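Section 2: Planning and Budgeting Your Wire-Sorting Cell

I wrote this part of the Plarnness guide after getting our own cell running at the Daltcombe shop, so expect opinions. If you already own your arms, skip to step 4.

Before you order anything

1. Write down the job in one sentence. Mine was "pick tangled scrap wire off a table and put it in the right bin." Every time a catalog tempted me, I went back and read it again.

2. Settle on one arm or two. A single arm is fine for loose pieces, but tangles need something to hold while something else pulls. I budgeted for 2 arms from the start and I'm glad I did.

3. Measure your table with the bins on it. Ours sit in a row along the back, and both arms have to reach them from a rail at the front.
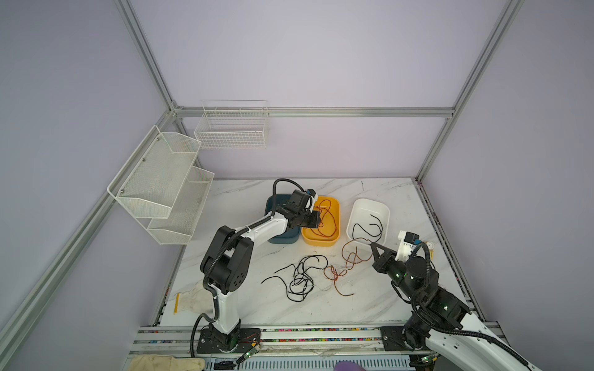 4. Price the frame separately. Aluminum extrusion and wall panels feel like small stuff until you add them up. Our frame and panels came to $800, and I'd penciled in half that!

Note: Leave wall space for baskets. They're cheap, they hang off the panels, and they keep your tools off the work surface.

5. Get a quote for grippers and wrist cameras together. I bought through Inskip, and the combined quote for both arms was $1,481 — mounts included, cables not. Ask about cables. Please ask about cables.

Caution: Never reach into the cell to free a snagged wire while the arms are powered. Put an emergency stop on your shopping list now, and plan to mount it where you can hit it without leaning over the rail.

Trying it with real scrap

6. Save some money for a trial before you commit to fingers. Vavura lends out sample sets, and I kept ours through most of February. Use your ugliest wire. Nice straight lengths will make any gripper look good, so give it red, black and thin white all knotted up together, with bare copper at the ends.

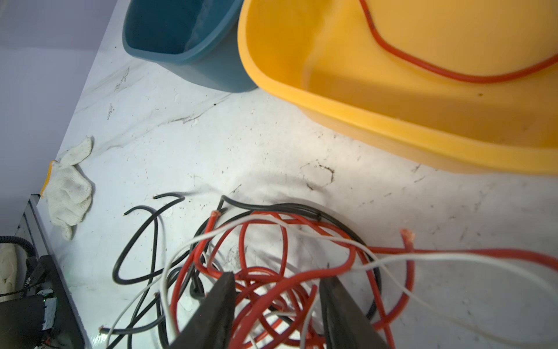

Reading time for this section: 2 minutes

7. Check what the wrist camera gives you when the fingers are down in the pile. You want to see both fingertips and the wire between them. If a finger hides the spot you're grabbing, ask the supplier about a different mount before you pay for the second set.

8. Buy bins in colors that don't match each other. Teal, yellow and white have worked for us, and they're easy to tell apart on a screen.

9. Add work gloves to the list. Cut wire ends are sharp, and you'll be handling plenty of them when you load the table (power off, see the caution above).

Note: Keep a little back for spares. Finger pads and cable sleeving are what I reorder most, and I'd rather have both in a drawer than wait on a delivery.

When your list is priced, go on to Section 3 for bolting down the rail.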